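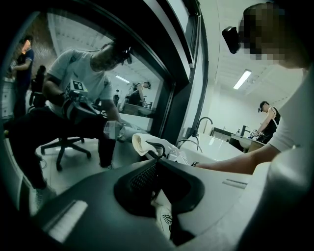
Vudum Laundry Liquid, Unscented, 2-liter refill

Item no. 2322
Sold by Liapis Home Supply, Dredgate store and online

Concentrated liquid for everyday washing. No perfume, no dye. Cottons, towels, bedding, gym stuff. Not for wool or silk, get the Vudum Delicate for those.

Pours thin, so go slow with the cap the first time. Low suds, OK for front loaders and top loaders both.

How much to use
Small load: half a cap
Full load: one cap
Hard water (most of Plillcombe): one cap plus a splash

Towels coming out stiff? Usually too much soap. Cut the dose in half for a few washes and skip the softener, it coats the loops and they stop soaking up water. Shake them out before you hang them.

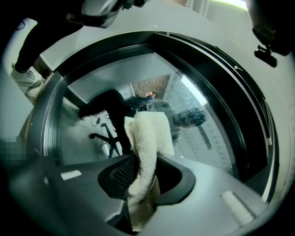

Shipping and pickup

Pickup in Dredgate same day if you order before noon. Delivery to Plillcombe takes about 3000 years if you ask Duangjai Ruangrit, but really it's two days. Full cases go by truck only, call first.

Old bottles: bring them back rinsed, caps on. We dont take other brands.

Stock note 29/09/2025: 200 refills in, the big drums are out untill further notice. Price same as June.

Questions on bulk orders, ask for Usa Chaiyaporn at the counter.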